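# Staying at Silach House: the questions we get asked most

Nabil and Elsie have been answering the same emails for a good few years now, and we love getting them, but we thought it might save you a wait if we put the answers in one spot. Have a read with a cuppa, and if yours isn't covered, write to us anyway.
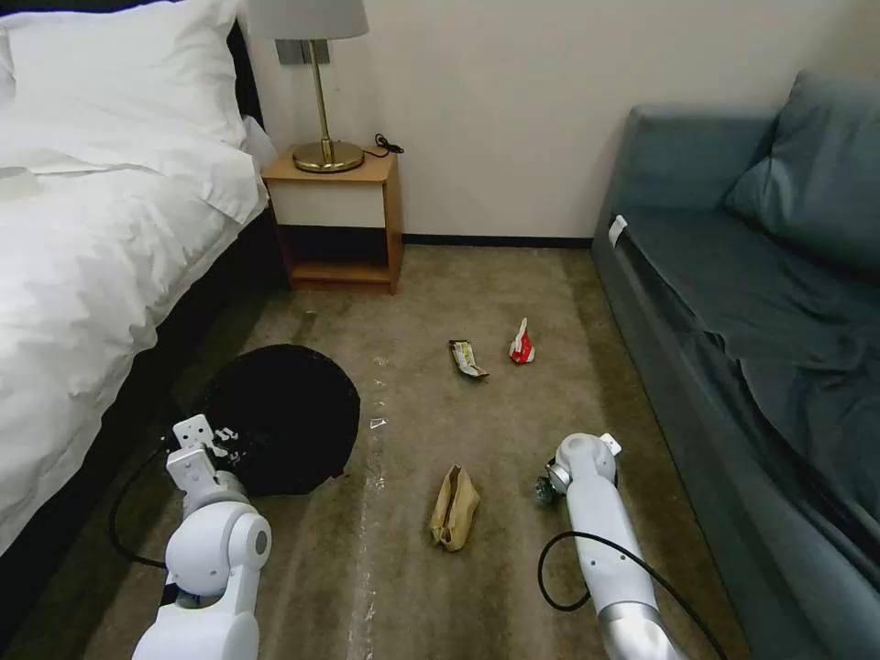

We're a small guesthouse on the hill road out of Derkirmont, and most people who come to us are here for the walking, the river or a family wedding at the Pilska hall down the way. A few come to do nothing whatsoever, and they're very welcome too.

## Bookings and money

**How far ahead do I need to book?**

For most of the year a week or 2 is plenty. May is the exception, when the Derkirmont food and wool fair is on and every bed in the district goes, including (one memorable year) the fold-out in Elsie's sewing room. If you want to come for the fair, please get in touch before Christmas.

**Do you take a deposit?**

We do. It's one night's tariff, payable when you book, and the rest is settled when you leave. Card or bank transfer is fine. Cash is fine as well, although we may have to go hunting for change, so bring small notes if you can.

**What if I have to cancel?**

Let us know at least 14 days before you're due and you'll get the whole deposit back. After that we hold on to it, but we'll happily put it towards another stay any time in the following year. We know that people get crook and cars break down and grandchildren arrive early, so if something rotten has happened please ring and have a chat with us before you start worrying.

**Is there a discount for longer stays?**

Yes, from the fourth night onwards. It isn't on the booking page, as Nabil has never worked out how to make the website do it, so just mention it when you write and we'll fix it up by hand.

## Getting here

**Is there public transport?**

There's a bus from the railway station to Derkirmont, route 76, and it stops outside the bakery. From there it's a steep walk up to us, perfectly pleasant with a daypack and perfectly horrible with a suitcase. Tell us which bus you're on and one of us will come down and meet you. We don't charge for it.

**My phone says you're on the other side of the river. Are you?**

No! The map pin has been wrong for ages and we've reported it more times than I can remember. Come over the Smadi bridge, take the first left after the church, and keep climbing until you see a green letterbox with our name on it. If you get to the quarry gate you've gone too far, and there's room there to turn around.

**Where do I park?**

On the gravel beside the house. There's a second patch of gravel about 200 metres further up the road if ours is full, and it's better for caravans and trailers too, being a fair bit flatter. Please don't park on the verge opposite. It's our neighbour's, and he has plans for it.

**What time can I arrive?**

Any time after 2 in the afternoon. If you're early you're welcome to leave your bags and have a wander, and if you're going to be terribly late, send a message and we'll leave the porch light on and a key in the usual place, which we'll tell you about in person and not on the internet.

## Food

**Is breakfast included?**

It is, and Elsie takes it seriously. There's porridge, toast, eggs from up the road, stewed fruit, and whatever she felt like baking. Breakfast goes from 7 until half past 9. Walkers heading off before that can ask for a packed one the night before.

**Can you manage special diets?**

Vegetarian, vegan and gluten free are all no trouble with a day's notice. If you have a serious allergy, please phone so that we can talk it through properly, as it's a family kitchen and we do use nuts and flour in it.

**What about dinner?**

We don't do dinners as a rule. The pub in Derkirmont is good (order the pie) and the noodle place next to the chemist is even better, but it closes early, so don't dawdle. You're also welcome to use the guest kitchenette, which has a microwave, a kettle and a little fridge. Please label your milk.

## While you're with us

**Can I bring my dog?**

We have two elderly cats who would never forgive us, so I'm afraid not. There's a very kind woman in town who minds dogs in her own home and we can pass on her number.

**Are children welcome?**

Absolutely. We have a travel cot, a high chair and a cupboard of board games, most of them complete. The garden runs down to a creek with no fence along it, so little ones do need an adult with them outside.

**Is there wifi?**

There is, and on a still day it's quite good. On a windy day it's a bit of a lottery, and mobile reception depends on who you're with. If you have to be on a call for work, tell us and we'll set you up in the dining room, where the signal is strongest.

**Can I do some washing?**

Of course. The machine is in the laundry off the back verandah, and there's a line outside and a clothes horse for wet weather. Muddy boots live on the rack by the back door, please, no matter how clean they look to you.

**I left something behind. Do you have it?**

Very probably. Write to us with a description and we'll have a look. We'll post small things back for the cost of the stamp, and we keep everything else for three months before it goes to the op shop. If you're the owner of a single blue gumboot, Nabil would dearly like to hear from you.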